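Workshop notebook – bedding and linen
August 28, 2024
Saodah Pasaribu
Reading time: 4 minutes

Continued from the January entry on bed-making standards for the Trustham rooms. The earlier notes dealt with fitted sheets and mattress protectors and are not repeated. Today's work concerned duvets and pillows only, with particular attention to the order in which the pillows are dealt with.

The linen delivery from Lumesari was checked against the order before work began. The order was for 800 pillowcases; 781 were received. The delivery note gives the full figure, so the shortage has been reported to the supplier in writing and a copy placed in the purchasing folder. Colleagues are asked not to sign for the outstanding cases without opening the cartons.

The cases themselves are acceptable. The hem is deeper than on the previous stock and the opening is slightly tighter, which makes the pillow harder to insert but keeps it in place afterwards. One case was put through three washes at the usual setting. The seams held. There was a small loss of length, within what we allow, and the white remained comparable with an unwashed case when the two were laid side by side by the window.

Duvets. The present method requires the duvet to be shaken from the foot of the bed and drawn up to the pillows. On beds placed against the wall this leaves one side longer than the other, and the person making the bed then pulls at the short side and produces creases across the lower half. I tried drawing the duvet up first and correcting the sides from the foot afterwards. The result was more even, although it took longer on the first two attempts. I should like a second person to try this before the written method is altered.

The question of creasing was raised again by Clernora, who manage the larger rooms. Their view is that a duvet cover should be free of visible folds when the guest enters. My own view is that this cannot be achieved with cotton of this weight unless the cover is ironed on the bed, and we have neither the time nor the wish to do that. A cover that has been smoothed once by hand, from the middle outwards, should be considered finished. I have written to them in those terms and await a reply.

Pillows. The two standard pillows go at the head of the bed and the coloured one is added last. The fault seen most often is that the standard pillows are left uneven, one bunched up and the other lying flat, so that the third has nothing level to rest against. Both should be taken up, shaken by the short edge and set down together before the coloured pillow is brought to the bed.

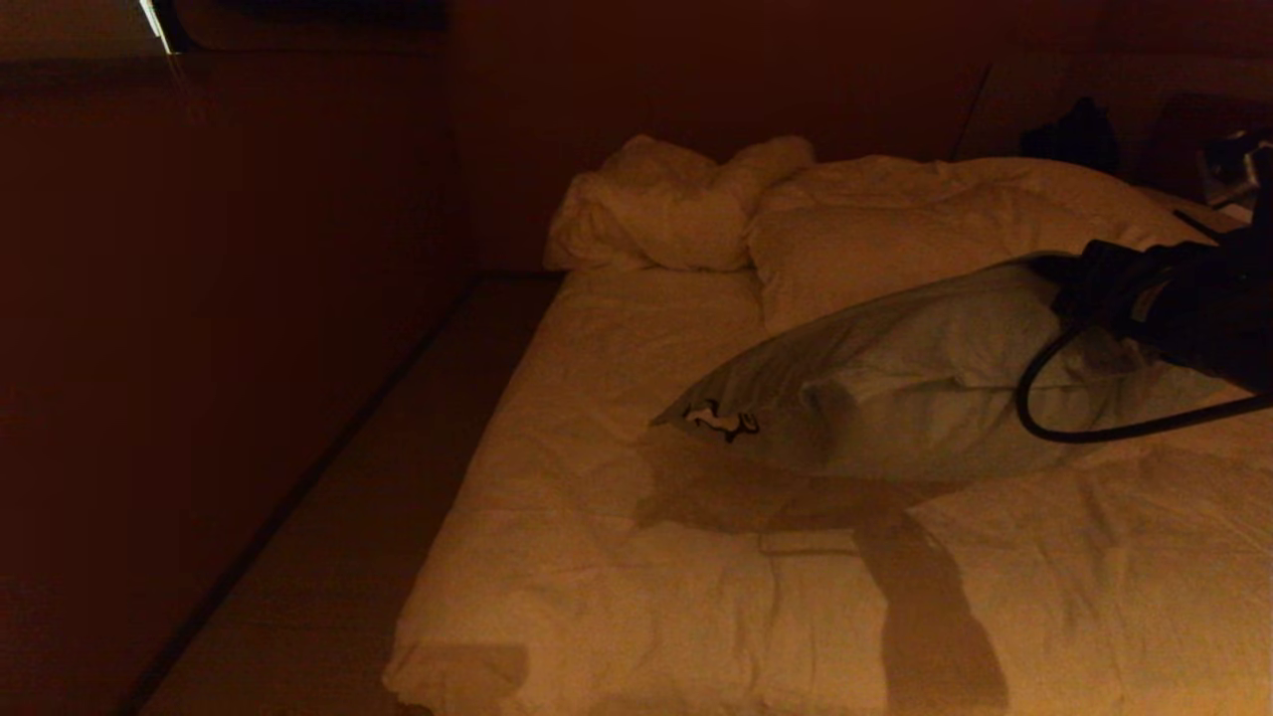 The coloured pillow should be placed with its opening away from the door and any label turned to the underside. This was agreed in January but was left out of the printed sheet, and I have added it by hand to the copy kept in the linen room. The sheet will need to be reprinted in any case, as the paragraph on spare blankets still refers to the old cupboard.

A note on lighting. Under warm lamps the white covers look cream, and it is difficult to judge whether two pieces match. A cover and a pillowcase that I had passed as a pair in the evening proved to be from different batches when examined in daylight the next morning. Matching should therefore be done in the linen room, under the ceiling light, and not at the bedside. The same applies to inspection for marks – pale yellow staining in particular is very easily missed.

Storage. The Karakaya shelving has been moved to the longer wall and now holds 49 pillows without compression. They were previously stacked too deep and those at the bottom had lost their shape. Two of these recovered after a night in the open and have been returned to use. The remainder of that stack has been set aside for the workshop and should not go back to the rooms, even at short notice.

Outstanding matters:

Second trial of the duvet method, by someone other than myself.
Reply from Clernora on creasing.
Balance of the Lumesari order.
Reprint of the printed sheet, with the label instruction included.
Decision on whether the coloured pillows should have a removable outer case. At present they are washed whole and take a long time to dry through, and I am not content with the state of the filling afterwards.

The washed sample case is in the top drawer, marked with a pencil cross inside the hem. Please leave it there until the next entry has been written up.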